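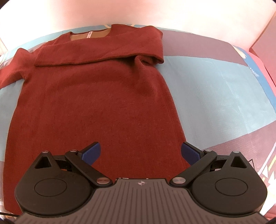 Secção de Malhas e Costura · Clube Recreativo Inamard

12 partilhas · 4 comentários

Quando Radu Nistor chegou a Portugal, trazia na mala duas camisolas da avó e um saco de agulhas que, segundo ele, pesava mais do que a roupa toda. Recebeu-me na cozinha a meio da tarde, com chá de tília e um prato de bolachas que foi enchendo sem eu dar por isso, e levou bem um quarto de hora até falarmos de lã (antes disso falámos da humidade, do preço das tílias e da vizinha de cima).

Trabalhou muitos anos na Kodgate, uma fábrica de confeções, na secção de acabamentos. “Cheguei a ver passar até 300 peças num turno”, conta. “Vê-se uma gola durante dois segundos e já vem outra. Foi aí que ganhei vontade de fazer uma coisa devagar, do princípio ao fim, nem que demorasse o inverno inteiro.”

Aprendeu com a avó, que tricotava de ouvido, sem esquemas, a contar as malhas em voz baixa. Quando alguém lhe falava a meio da carreira, levantava um dedo e continuava a contar. Radu faz o mesmo gesto, e fê-lo duas vezes durante a nossa conversa!

Pergunto-lhe pelo erro mais comum de quem começa. Ri-se e diz que é a pressa de escolher um fio bonito. “As pessoas apaixonam-se pela cor. Eu também. Mas um fio muito felpudo esconde as malhas e, para desmanchar, é um tormento. Comecem com 100 gramas de um fio liso e claro, façam um cachecol feio e guardem-no.” O dele, cor de mostarda e mais largo numa ponta do que na outra, ainda serve para tapar a fresta da janela.

Sobre os cuidados com as malhas fala com uma paciência comovente. Água fria, pouco sabão, nada de torcer, secar na horizontal em cima de uma toalha. E cabides, nem pensar. “Uma camisola pendurada vai crescendo nos ombros. Dobra-se e arruma-se na gaveta, como a minha avó fazia.”
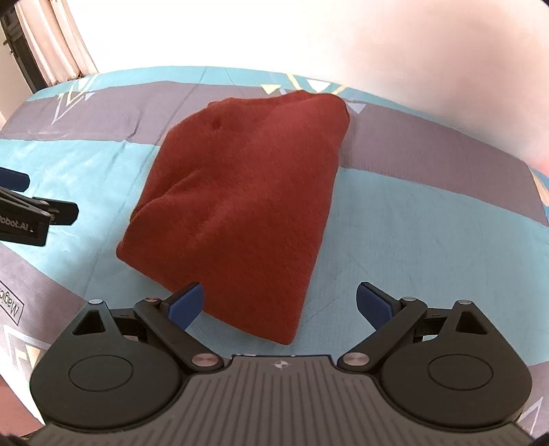 Os serões de maio

Foi Emilian Pîrvu, amigo dos tempos da fábrica, quem o convenceu a ensinar no clube. Juntam-se ao fim do dia, às oito, na sala dos fundos, e quem não tem agulhas leva-as emprestadas. “O Emilian não sabe fazer uma malha de liga”, diz Radu, “mas faz o café e conhece toda a gente.”

Em maio vão começar as meias, que assustam muito por causa do calcanhar. Radu já preparou as amostras e anda a tricotar um par para si, cinzento, de que só falta a segunda meia.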